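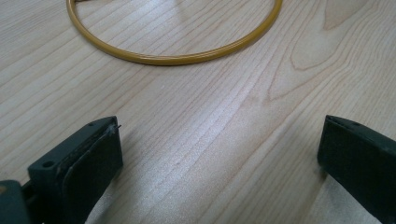
Lamai Sriwong

Closov Reader User Guide
Section 4: Adding manga volumes to your library

This section covers importing scanned or purchased manga volumes, setting the reading direction and linking a series to its anime adaptation. Complete Section 3 (Creating a profile) before you begin.

4.1 Before you import

Closov Reader accepts CBZ, CBR, EPUB and PDF files. Each volume must be a single file. Loose page images must be packed into a CBZ first.

A library can hold up to 3,000 volumes. Past that limit, new imports are refused until older entries are removed or moved to a second library.

CAUTION: Do not rename or move files in the library folder while an import is running. The index may be damaged and will have to be rebuilt (see 4.5).

4.2 Importing a volume

1. Open the Library tab and select Add.
2. Browse to the file and select it. To add a whole series, select the folder that contains it.
3. Check the title, volume number and author in the Details panel. Correct any field marked in red.
4. Select Import. The cover appears on the shelf when the import is complete.

Note: Omnibus editions are often read as volume 1 only. Enter the full range by hand, for example 1-3.

4.3 Setting the reading direction

1. Press and hold the cover, then select Properties.
2. Under Direction, choose Right to left for most Japanese editions. Choose Left to right for flipped editions, or Vertical for web strips.
3. Select Apply to series if every volume uses the same layout.
4. Open any double-page spread and check that the two halves meet correctly. If they are swapped, turn on Offset first page.

Note: Offset first page is stored per volume. It is not changed by Apply to series.

4.4 Linking an anime adaptation

Linking lets the reader show which chapters each episode covers. The episode list is filled in from a guide file.

1. Download the guide file for the series and save it in the Guides folder.
2. Open the series page and select Link adaptation.
3. Choose the guide file, then select Match.
4. Review the matched chapters. Episodes with no source chapter are labelled Original.

CAUTION: Episode titles may reveal later events. Turn on Hide titles before step 3 if the profile belongs to someone who has not finished the series.

4.5 Rebuilding the index

If covers are missing or volumes appear in the wrong order, close all open volumes and go to Settings > Library > Rebuild index. Bookmarks are kept. Custom covers are not, and must be added again.

Error 236 during a rebuild means that a file could not be read. Remove the file named in the log and start the rebuild again.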